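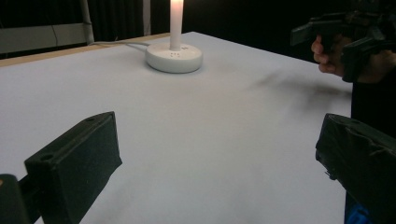 Marilou Estrella
Collection lead, Mekirlow table station

Section 4. Setting up the table and recording two-hand examples

Read sections 1 to 3 first. Charging, pairing and the finger wrap are all in there, not repeated here.

Applies to the white table only. The bench station has its own sheet (Gratum binder, last tab).

4.1 Before you start

You need:
Two hand-held grippers, both charged
The lamp with the round base
The object tray for your task
Task card
Session sheet and pen

Session length is 66 examples. If you can't do 66 in one sitting, stop at a whole task card and write down the last good number. Do not leave half a card for the next person.

4.2 Clear the table

1. Everything off. Cups, tape, phones, the task card too. Card goes on the stool.
2. Wipe the top with a dry cloth. No spray, it leaves streaks and the streaks show up in the recordings.
3. Put the lamp at the far side. Base flat on the table, cable back toward the far rim and over it.
4. Tug the cable gently. If the base moves, reroute.
5. Curtain closed behind the table. Room lights as marked on the wall switch, don't touch the dimmer.

Note: the lamp is the only thing that stays on the table between examples. It is in every recording from this station. If you move it, even a little, write it on the sheet.

CAUTION: the cable is pale and so is the table. Easy to miss with a finger tip. Keep both grippers on your side of the lamp unless the card says otherwise.

4.3 Check the grippers

6. Pick up the left gripper. Open all the way, close all the way, five times. Should feel the same each time.
7. Same for the right.
8. Look at the dark covering on the fingers. Creases are fine. Loose ends, tears or a fold hanging over the tip are not. Rewrap per section 3.
9. Open the preview in Justonora. Both fingers should show, one each side, with clear table in the gap between. If one finger is missing the camera has slipped, go back to 2.6.
10. Wave the other gripper over the table. It should show up in the preview without a lag. Any lag over a blink, restart the app, not the gripper.

4.4 Zero pose

Every session begins with a zero pose. Skip it and the whole session is unusable, the two tracks can't be lined up after.

11. Stand at the long side, elbows loose.
12. Both grippers up off the table, jaws fully open.
13. Press start. Hold still until the second beep.
14. Lower both to the table, touch down lightly, lift again.
15. Press stop. Check the status line says ZERO OK.

If it says ZERO WEAK, do it over. Three weak ones in a row means the camera can't find enough to track on. A bare white table is hard for it. Tip the view up a bit so the lamp and the table rim are both in, then try agian.

Note: do not lay a patterned mat down to fix this. We lost 336 examples in October to a mat that was there for one half of the set and gone for the other.

4.5 Recording

16. Place the objects from the tray as the card shows. Let go, hands out.
17. Both grippers up, jaws open. Same start height each time, more or less. Not exact, we want some spread.
18. Start. Wait one beat. Move.
19. Do the task at a normal pace. Slower than you would with bare hands, but no freezing halfway to think.
20. Release, lift clear, wait one beat. Stop.
21. Mark the sheet: good, bad, or unsure. Unsure is fine, Layug reviewer looks at those.
22. Reset objects. Change the placement every time, a hand's width is plenty.

Fumbles: if you drop it and pick it up again within the same example, keep it and mark R for recovery. Those are useful. If you drop it off the table, stop, mark bad.

Empty-table examples: some cards ask for moves with no objects out. Reach, hover, open, close, back. Do these properly, same count as the card says. They go in as background for the learner and the lazy ones drag everything down.

4.6 Shadows and clothing

Your arm and the raised gripper will throw a shadow on the table. A soft one is OK. Hard edge is not, means a light is on that shouldn't be.

Dark, plain sleeves. No watch, no rings that catch the lamp.

Stand so your body stays to the side of the view as much as you can. A strip of shirt at the edge is OK. Face is not. If your face gets in, mark bad and tell me the number, it has to be deleted by hand.

CAUTION: don't lean over the lamp to reach an object. Stop, walk around, start the example over.

4.7 Upload

23. Both grippers on the dock before you open the upload page.
24. File count on the left and right must match. If they don't, do NOT upload. Leave them docked and message me.
25. Enter station, card number, your initials. Lamp moved yes/no.
26. Press send, wait for the green line. A full session takes up to 900 seconds. Dont close the lid.
27. Sheet goes in the tray by the door.

Set is done at 600 good examples per card. R counts as good. Unsure doesn't till it's reviewed.

4.8 Quick fixes

Beep but no recording: storage full, see 2.9
Preview too bright: lamp is too close in, push it back to the far side
Preview jumps: finger wrap is covering the lens edge
Jaw reading stuck: unplug, open and close once, plug in
Left and right swapped: you paired them in the wrong order. Re-pair, redo zero pose

Section last changed 09/11/2019. Bench station sheet not updated yet, use the old one.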